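Search the handbook Search Clear

Filed under: Running the Town Clerk's Desk > Public Meetings

Section 4: Setting Up Sign-Up and Public Comment for a Town Meeting

I'm Laiba Gilani, and I've been clerk in Vurbridge long enough to have made every mistake in this section at least once. If you're filling in for me, start at the top and go in order.
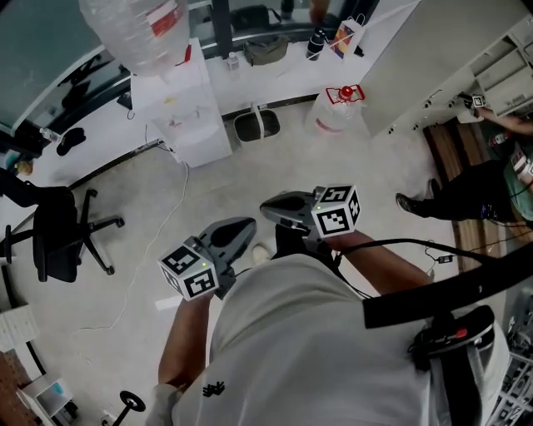

4.1 Before you start

You'll need the clerk's laptop, the key to the side door on Bajwa Street, the gray lockbox, and your login for Wiraleo (that's our agenda program, the one with the orange start page). If you can't get into Wiraleo, call Talha Jafri in the town office before he leaves for the day. He goes home at 4:30 and he means it.

Have the final agenda in front of you too. Final means Amna Lashari has initialed it. She chairs the council and she'll move items up to the last minute if you let her, so get those initials and make a copy.

Note: Everything below is for a regular meeting. Special meetings have their own notice rules and they're in Section 6. Please don't try to blend the two, I did that in my first year and we had to hold the whole meeting over again.

4.2 Posting the agenda

1. Open Wiraleo and pick Meetings, then Upcoming. Find the date. If you see it listed twice, use the one that says Regular.

2. Click Attach and add the agenda as a PDF. Wiraleo will take a Word file and look perfectly happy about it, and then residents open it on their phones and the item numbers are all over the place.

3. Add the backup papers item by item. Name each one with the item number first, like "07 Culvert Bids." It sorts them for you, which saves a lot of dragging.

4. Press Preview and read the whole thing. Yes, the whole thing! Check the start time, the room, and the spelling of anybody getting a proclamation. We once honored a retiring crossing guard with two letters of her last name swapped, and her daughter had it framed before anyone caught it.

5. Press Publish. It has to be up at least 24 hours before the gavel. That's the least we can get away with under our town code, and I like to have it done well before then.

6. Print one copy and put it in the glass case outside the side door. The case sticks. Lift the door a little as you turn the key.

Caution: Don't press Unpublish to fix a typo. Unpublish wipes the posting time, and the posting time is how we prove we gave notice. Use Amend, type one line about what changed, and let it post as a second version.

4.3 Opening the speaker sign-up

Residents can sign up two ways, online or on paper at the door. Both count the same.

1. In Wiraleo, go to the meeting, choose Participation, and switch Speaker List to On.

2. Set the closing time to 5:00 p.m. on the day of the meeting. The box wants to fill in midnight, and if you leave it that way you'll have people signing up for a meeting that's already over.

3. Under Questions, keep only three: name, street, and which item. There's a long list of extra questions you could ask (phone, employer, for or against). Leave those off. People shouldn't have to tell us where they work to talk about a stop sign.

4. Click Send Notice. It goes to everyone on our email list, 1,135 addresses at my last count, so read it over once more before you let it fly.

5. For paper, print the form called Speaker Card from the shared drive. I put out a stack of cards and a cup of pens on the table just inside the door. Bring more pens than you think you need.

Note: A person can sign up for more than one item. They can't sign up for somebody else. If a husband fills out a card for his wife, just hand him a blank one to give her when she gets there.

Note: If someone writes "everything" on the line for which item, go find them and ask, nicely. Usually it's one thing, and usually it's the parking.

4.4 Building the speaking order

This is the part I get the most phone calls about, so I'll go slow.

1. At 5:00 the online list closes by itself. Download it. It comes down as a spreadsheet with the newest name on top, so flip it.

2. Keep collecting paper cards until the chair calls the meeting to order. Write the time on the corner of each card as it comes in.

3. Type the paper names in under the online names, in the order of those times.

4. Sort by item number. Within each item, leave people in the order they signed up. Council members will sometimes lean over and ask if so-and-so can go first. Tell them that's up to the chair, and it is. She can change the order out loud, on the record, and you can't do it quietly on a laptop.

5. Print three copies. One for the chair, one for you, one taped up by the door so people can see where they are.

6. Put anyone who needs an interpreter at the start of their item, and tell the interpreter the item number. Our interpreters are booked through Eser and they charge by the hour from the minute they arrive, so this is good for the budget as well as good manners.

Caution: The door copy should have names and item numbers only. The spreadsheet you downloaded has street names in it. Delete that column before you print the one for the door, and look at the page in your hand before you tape it up.

4.5 The timer and the microphone

Speakers get three minutes each. The timer lives in the lockbox along with the spare batteries.

1. Set the timer to 180 seconds. It only understands seconds, I have no idea why. If you need five minutes for an applicant, that's 300.

2. Put it where the speaker can see it and the chair can see it. The corner of your own table works, turned a bit sideways.

3. Turn on the podium microphone first and the ceiling speakers second. The other way around gives you a thump that'll wake up the back row.

4. Say a couple of sentences at the podium and have somebody stand by the far wall. Hammad Kiani from public works is usually early and usually willing.

5. Start the recorder when the chair picks up the gavel, and check that the numbers on it are moving. Then check again five minutes in. I've got a sticky note on mine that says MOVING? and I'm not a bit ashamed of it.

Note: Start the clock after the speaker has given their name and street. Those don't come out of their three minutes. If a council member interrupts with a question, pause it, and start it again when the speaker picks back up.

Note: When the timer beeps, you don't say anything. The chair does. If she's reading something and misses it, a little wave will do.

4.6 Written comments

Some people would rather write, and that's fine with us.

1. Check the comments inbox at noon and again at 5:00.

2. Save each one as its own PDF, with the last name and the item number. If an email came with a photo, keep the photo with it.

3. Put them all in one packet and send it to the council. We don't read them out loud. We used to, and Mohsin Baloch (he was clerk before me) once read for the better part of an hour, with voices.

4. Anything that shows up after 5:00 goes in the file for the next meeting. Write back and tell them so. A two-line reply is plenty — they mostly want to know a person got it.

Caution: Don't edit. Don't fix spelling, don't take out the rude part, don't trim the long ones. If there's a threat in there, or somebody's bank details, stop and call the town attorney before you send the packet to anybody.

4.7 If things go sideways

Wiraleo is down. Use paper for everything. There's a blank speaking order in the lockbox, under the batteries. Write down when it went down and when it came back and put that in the meeting file.

More speakers than time. The chair can shorten everyone to two minutes, but she has to do it before the first person talks. If the list has more than 30 names on it at 5:00, call her then so she isn't surprised at the dais.

Someone who isn't on the list wants to talk. Give them a card and tell the chair between speakers. She nearly always lets them go last.

The room is full. Our limit is posted by the light switch. Open up the hall, set out the folding chairs, and turn on the small speaker over the coat hooks so they can hear.

4.8 After the gavel

1. Stop the recorder and write down the ending time.

2. Collect the speaker cards, every one, including those from people who left before their turn. Mark those "did not speak."

3. Take the list down from the door. Everybody forgets this one.

4. Put the timer back with its battery door closed, lock the box, and turn off the ceiling speakers before the podium microphone.

5. Upload the recording to Wiraleo the next morning. Our meetings are on Tuesdays and the minutes draft is due to the chair by Friday, so don't let it slide.

If you're stuck on something that isn't in here, my cell number is inside the lid of the lockbox. Minutes are next, in Section 5.

Search this site Enter keyword Go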